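Last updated December 14, 2023

# Bench tips for bottle and rack tests

These tips come from the Plerklow study, which we ran in the Vistness workshop. The study asked a small question: if an arm learns to put bottles into a rack from recorded demonstrations, how much does the quality of the bench matter? We recorded 1796 demonstrations and kept a notebook beside the table. Most of the page is copied from this notebook, with the grammar repaired.

If you only have ten minutes, read the parts about light and about the start position. They gave us the largest difference for the least work.

## Before you start

**Wipe the table, then look at it from the side.** Small marks do not disturb a person, but a wrist camera comes very close to the surface. We use a soft cloth with a little dish soap, then a second cloth with plain water. Do not use furniture polish. It leaves shine, and the shine moves when the arm moves.

**Choose the light and leave it alone.** In August we recorded one set with the window blind open and one set with it closed. The policy trained on the open-blind set worked well in the morning and badly after lunch. With the closed blind and the ceiling lamps only, it did not care about the hour. If you want the policy to accept many kinds of light, this is a different experiment and you should plan it as one.

**Expect shadows from baskets and racks.** A basket with slots throws a striped shadow, and the stripes can be stronger in the picture than the basket wall. Turn the basket a little between episodes, so that the same stripes do not fall in the same place each time. 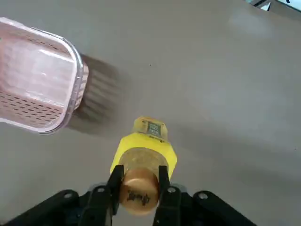

In our first sets the basket was never turned, and the result was a habit we did not like: the arm slowed down when the shadow was absent. We turned the basket by hand after every episode from then on, and the slowing disappeared after 19 new recordings were added to the training. I would have guessed a much larger number.

**Keep cables off the working side.** Bring them over the edge of the table that is farthest from the operator, and leave enough length that the arm can stretch without pulling a connector.

## Picking up small bottles

1. Start from a bottle that is easy to close on. A round neck or a straight body is better than a shoulder that slopes, because the fingers slide up on a slope when the force is too high.
2. Set the closing force with a full bottle and check it again with a half full one. The soft plastic gives more when there is air inside. Ours needed two settings, which we called "firm" and "egg".
3. Wait one breath after closing. Operators like to lift immediately. The short pause makes the demonstration look slow, but the model then learns that closing and lifting are two separate things.
4. Record some turns in the air, close to the table. If every demonstration holds the bottle at the same angle, the policy is lost when the bottle arrives slightly rotated. 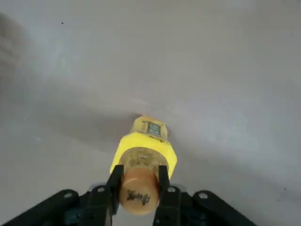 5. Lower until the bottle touches, then open. Dropping from even a finger's height makes light bottles fall over, and a fallen bottle costs you the episode.
6. Open the fingers wider than you think you need. Labels with a loose corner can stick to the rubber. A strip of clear tape over the corner helps for about a week.

## The start position

This is the tip I repeat to all new operators. Do not begin each demonstration with the bottle in the same place, and also do not place it "randomly" by hand. A hand has favorite places. When we drew our hand-placed starts on paper, they made a nice oval in front of the operator's right arm, and the rest of the table was white.

We printed a sheet with 17 marked points, put it under the bottle during the setup, and pulled it away before recording. A kitchen timer and a dice are enough to choose the point. In the comparison, the policy trained with the sheet placed the bottle correctly in nearly 75 percent of the tests. With hand-placed starts it was clearly under half. Same operator, same bottles, same rack.

Please note the limit of this result. We tested one table and one kind of rack. The group in the Sepúlveda building repeated it with cups and saw a smaller effect, in the same direction.

## The rack

Clear plastic is pretty and difficult. The edges appear and disappear with the angle, so it is good to have a fixed camera as well as the wrist cameras. From the fixed camera the bottles themselves show where the rack is – in the wrist view there is often only a reflection.

Some points from the notebook:

- Put the rack at an angle to the table edge, and change the angle from session to session.
- Fill it partly before you begin. An empty rack is a rare case in real use, and neighbors teach the arm to be careful.
- Mix the colors. We tried a rack with the same drink in all places, and the policy confused the gaps.
- Leave the tall bottles in the raised row, so that they do not hide the short ones.
- If the rack slides, four small pieces of non-slip drawer liner under the legs will hold it.

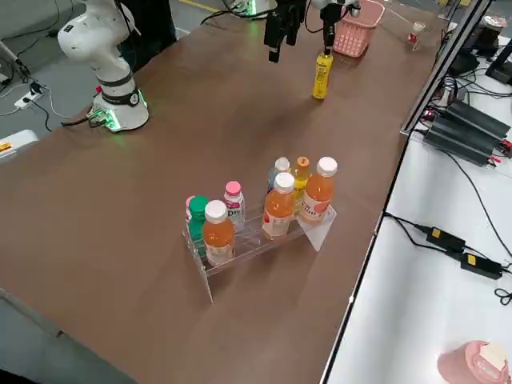

*Clear two-tier rack with bottles. The yellow bottle stands under the second gripper, with the pink basket behind.*

## Writing the notebook

We label episodes with Dollo, a small script that asks three things after each recording: did it finish, was there a touch that was not wanted, and would you show this one to a beginner. The third question was added almost as a joke. It is now the one we filter by first, and removing the "no" answers helped more than adding a second day of recording.

Write down spills also. Juice dries sticky, and a sticky finger releases late. Warm water and a cotton swab clean the pads well; alcohol made our rubber hard after one month.

For storage, close every cap by hand at the end of the day and put the bottles in the fridge if they still contain real drink. We now change the juice every Monday.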